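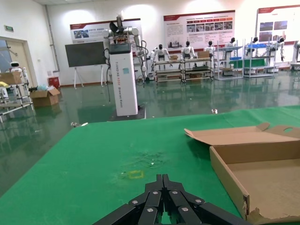 Support > Mollville > Equipment and Cables > Ticket 3247

Subject: Power cords coming out of the box tangled, wrong cord picked
Status: Closed
Opened: 30th June

Problem as reported: Cords from the Roketti order were all put into one cardboard box after unpacking. Anyone who needs a cord has to pull out half the box to get one. Twice the cord that came out had the wrong connector and was carried to the bench anyway. Reporter asks for a cord rack.

First response: Rack not approved. Asked reporter whether the cords were tied when they went into the box. They were not. The ties were thrown out with the bags.

Step 1. Checked the cords themselves. No damaged jackets found. One plug had a bent prong and was set aside. The bent one is not to be straightened and put back.

Step 2. Tried sorting by length. This took most of the morning and did not help, because the short ones and the long ones look the same once they are coiled. Stopped.

Step 3. Tried sorting by connector. Better. Cords are taken from the big box one at a time, by the plug, and worked loose before lifting. Pulling from the middle of the cable makes the knot tighter. If a cord does not come free, leave it and start on another.

Step 4. Second box added for finished cords. Coil loosely, plug end on the outside, and lay it flat. Do not wrap the cord around your hand and elbow. It puts a twist in it and the coil opens up again in the box.

Step 5. Fold the lid and side flaps all the way back before starting. With the flaps half up, the plugs catch on the edges.

Order of 200 Duggan hook-and-loop ties placed. Until they arrive, coils stay untied and the box is not to be tipped or stacked.

Update: Ties received. They fit a single cord but are short for two together. Connector type goes on the tie in marker. Rumik stock list changed so that tied cords and loose cords are separate lines. See also ticket 3609 for the monitor cables, same problem.

Resolution: Keep two boxes, loose and coiled. Nothing goes back into the coiled box without a tie. Reopen if it gets bad again.
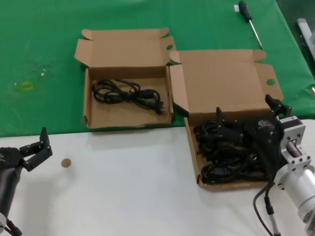

guest wrote: We had the same thing and ended up using freezer bags, one cord per bag. Takes up more room than ties, but you can read the connector through the plastic.

guest wrote: How do you store adapters with the brick in the middle? Ours won't coil flat whatever we do.

support wrote: Coil each side by itself and put one tie around both, over the brick. Use the longer ties for those.

guest wrote: Still waiting on our ties from December. Using string.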